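Prulell (tape format)

Prulell was a magnetic tape cartridge format for recording and playing sound at home. It was developed by Heitmann, a maker of office dictation machines, and was sold to the public under license by two other companies, Pruvent and Nurnell. The format used a single reel of tape inside a hard plastic shell. It was meant for people who found open-reel tape recorders hard to thread. Prulell machines were sold for a few years before the format was dropped in favor of the compact cassette.

Background

Home tape recorders of the period used two open reels. The user had to place a full reel on one side, pull the loose end of the tape past the heads, and wind it by hand onto an empty reel on the other side. The sound could be very good, but the machines were heavy, and many buyers used them only a few times.

Heitmann had already dealt with a similar problem in its dictation machines, where office workers needed to change tapes many times a day. Its engineers put the tape on one reel inside a closed shell, with a stiff plastic leader at the free end. When the shell was pushed into the machine, a hook caught the leader and drew the tape onto a second reel that stayed inside the player. The company adapted this system for music by using wider tape and a higher running speed.

Design

A Prulell cartridge held enough tape for 30 minutes of sound in each direction. At the end of the first side, the tape had to be fully rewound into its shell before the cartridge could be taken out and turned over. This took almost 3 minutes on the early players and was the most common complaint in reviews. Later players had a faster rewind motor, though it was noisier and put more strain on the leader.

The cartridge could not be removed partway through. If the power failed during play, the tape stayed wound on the inner reel until the machine was switched on again. Players had a small crank socket under a cover on the back for this reason, but the crank itself was sold separately.
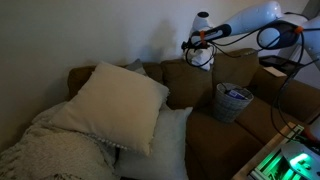
Blank cartridges had a sliding tab on one edge. With the tab closed, the record head was locked out and the tape could only be played. Prerecorded cartridges had no tab, and the opening was filled with a solid plug. The first cartridges were mono. Stereo versions came later and could be played on mono machines, where both channels were heard together.

Players

Pruvent sold the first home player, the Model 198, in January of the format's first full year on the market. It was a table unit with a built-in speaker and one microphone input. It had no tone control and no tape counter, so finding a particular song meant listening for it.

Nurnell followed with the Model 1118, which was larger and had no speaker of its own. It was meant to be connected to a radio or a record player with an amplifier. The 1118 was the only Prulell machine with a tape counter and separate recording levels for the left and right channels. Working examples are more common today than those of the Model 198, partly because its drive belts are a standard size and can still be replaced.

A battery-powered player was shown to dealers by Pruvent but was not put on sale. The motor that pulled the leader needed a large burst of current, and the batteries ran down quickly.

Recordings

The catalog of prerecorded music was small. Most titles were light orchestral music, dance bands, and language lessons. Record labels were slow to join because each cartridge had to be copied close to normal speed, which made production expensive. Popular music was poorly covered, and many owners used their machines mainly to record from the radio.

Decline

The compact cassette was smaller, held both of its reels in one shell, and could be taken out at any point. Its sound quality was at first lower than that of Prulell, but the players cost less and could run on batteries. Nurnell stopped making Prulell machines first. Pruvent continued to sell blank cartridges by mail until its stock ran out. Heitmann kept the related dictation format in production for office customers for several more years.

Preservation

The weak point of surviving cartridges is the joint between the tape and the leader. The adhesive dries out, and the leader can come loose as it is drawn into the machine, leaving the tape inside the shell. Collectors usually open the shell and renew the joint before trying to play an old cartridge. The shells are held together by screws and can be opened without damage, except for the earliest Pruvent blanks, which were glued.

See also

Tape cartridge
Reel-to-reel audio tape recording
Compact cassette
Dictation machine

This page was last edited on 5 June 2022.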